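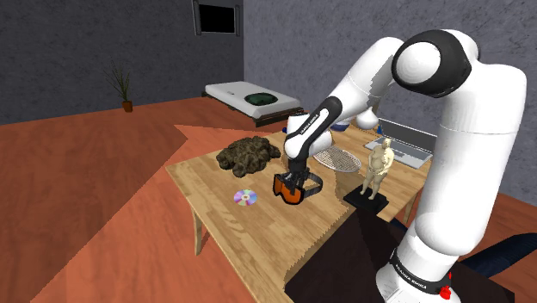 I have been using Brastlow, the teleoperation package from Flarkwood, since May. It lets you drive a simulated arm with a handheld controller and save each run as a demonstration for training. I paid for the 800-demo license. This review covers the desktop version with no headset.

Setup took me an afternoon. The installer is fine, but controller calibration fails without an error message if the controller is asleep, so wake it first. After that it held its settings.

Driving the arm is easy to learn. Translation follows your hand closely. Wrist rotation lags a little, and I turned the gain down to 3 to stop overshooting. Sigrún Nørgaard, who shares the license with me, left hers at 6 and likes it. Open-top boxes and mugs went well from the first day. Eyewear took longer.

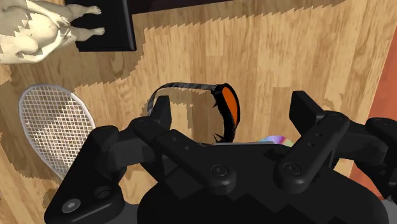 Grasping is where the wrist view earns its place. From the room view I can line up over an object well enough, but I can't judge which part of it the fingers will meet. The wrist view is dominated by the gripper, and the palm housing takes up most of the bottom. Still, with the orange-lensed eyewear between the fingers I can see the strap or temple arching over toward the upright fingertip, and that tells me whether to close or back off. I'd like an option to make the palm transparent. The shadows also have jagged, stair-stepped edges on the floorboards, even on the high setting.

Saving and replay are solid. I have 400 demonstrations stored and none has failed to load. Trimming the dead time at the start of a run is slow, with no batch tool. Export to Doltetness format works; the Fogh exporter drops the gripper force channel, and support says a fix is planned.

I would buy it again for tabletop work. If you need two arms, wait, as the second controller is still listed as beta.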